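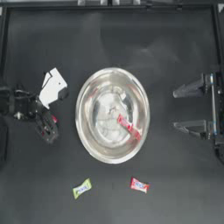 Retside Sweet Wrapper Text

Retside is a set of 4000 short text records copied from the wrappers of boiled sweets, toffees and chews. Each record holds the product name, the ingredients list and any storage advice printed on the pack. It was put together for work on spelling and line breaks in small print.

Files

wrappers.csv: one row per wrapper, UTF-8, comma separated
makers.csv: maker codes used in the first file
notes.txt: odd cases, mostly torn or folded print

Columns

id, maker, name, ingredients, storage, language, checked

The checked column is 2 if two people typed the text and their copies matched, otherwise 1. Empty storage fields mean the pack gave no advice.

Known problems

140 rows have no maker code. Accents are missing from older Bosman rows and will be put back in the March release. Weights are left out, as they were often printed over the seam.

Use

Free for study and teaching. Please cite as Retside, Sterkeck Text Group. Load with any CSV reader; the Nevo import script needs version 10 or later.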